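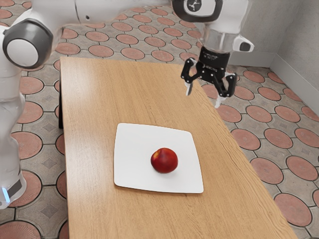
Yvonne Heywood wrote to us in March that her Rimell dried a full load of pear slices overnight and she slept right through it, fan and all. We love hearing that, as the quiet fan is the part we fussed over most!

Rimell 5 Fruit Dryer

Five trays, one dial, one door. Slide the trays in, set the heat, and go do something else. Air moves from back to front, so you don't have to keep swapping the top tray with the bottom one (our old Skerer model needed that, and we don't miss it).

Trays: 5, dishwasher safe
Power: 600 watts
Timer: up to 226 hours
Item number: 2565
Color: cream

Apples are the best place to start. Core them, slice them thin, and dip them in lemon water if you like them pale. Nectarines take longer and go wonderfully chewy – leave the skins on!
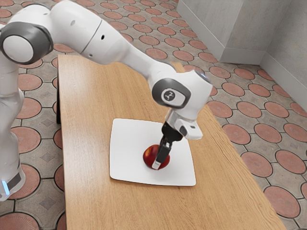
Do the mesh liners from the Skerer fit, asks Rami Kanaan, or do I need new ones? They fit if you trim the corners. New liners are sold in pairs, and the sticky fruits really do need them.

Ships from our Grivport shop with a spare door latch and a small recipe card.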